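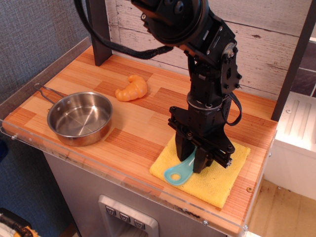
The Karimi gripper on a light blue utensil and yellow cloth at the play-kitchen counter used for Preltska's handling work.

PRELTSKA PAUSES GRIPPER UPDATE AFTER RELEASE FAULT

October 2024. Preltska is withdrawing control software version 3032 for its Karimi two-finger gripper after finding a fault in the way the gripper lets go of light objects. No one was hurt. Customers should stop using the version now and go back to the one issued in February.

The fault affects the release command. In 37 logged cases, the software reported that the fingers were open while they were still closed. The arm then began its next move with the object in its grip. In 2 of those cases the arm pulled a item against a fixed edge and stopped on its force limit.

Preltska traced the problem to a change in how the software reads finger position. With thin plastic handles and soft cloths, the reading could settle early and be taken as a finished release. The emergency stop and the force limit are separate from this code and worked normally in all cases. 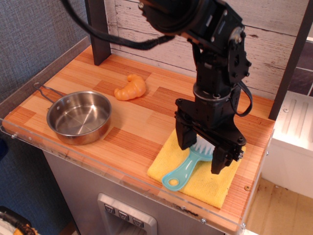

Open gripper over a turquoise brush on the test counter. A toy croissant and a steel pan share the work surface.

Seven customer sites have the affected version installed. All have been contacted by Julon, which handles service for Preltska arms. Sites that cannot go back to the February version should switch the arm off until a Julon technician has visited. There is no charge for the visit.

Until the corrected version is installed, operators should also:

Keep hands out of the work area while the arm is powered, including after a release has been reported.
Run the arm at reduced speed.
Save the event log before restarting after any unexpected stop.

A corrected version is being tested on household items like those shown. Jakden, an outside test lab, will repeat the release tests before it goes out. Preltska has not set a date and will write to customers when the lab's report is in.

Grippers running earlier software are not affected and need no action.

About Preltska
Preltska makes robot arms and grippers for handling small goods. Service and spare parts are supplied through Julon.

Media and customer questions: Preltska press office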